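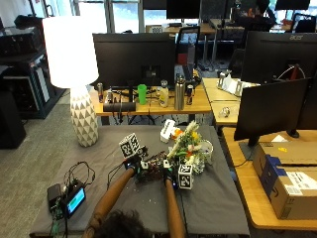 Should there be flowers on a work table? Put them there if you work at it every day, and keep them small.

I used to think flowers belonged in the front room, where guests could see them. Then I spent 9 years at a desk in Badgate, looking at monitors and drink cans, and changed my mind. The front room gets used for an hour in the evening. The desk gets the rest of the day.

The usual complaint is that flowers take up space. A small arrangement takes up no more than a cup and a water bottle, and most desks already hold several of those. Clear two old cans and you have the room. Something orange or yellow with green leaves does well beside black screens and cables. On a dark gray cloth, white flowers show up better than they do on wood.

They do make a mess. Bits drop, and on a dark cloth every bit shows. I shake mine out at noon – it takes a minute.

Ismael Figueiredo, who had the next desk to mine, held that a good lamp does the same job. I like a lamp with a white drum shade too, and a patterned base is nice to look at. But a lamp looks the same in May as it does in winter, and after a month I stop seeing it.

Big bouquets are another matter. They block the screen and get knocked over. Leave those for the front room. For a desk I would spend 5 dollars on a small bunch, cut the stems short and set it within reach.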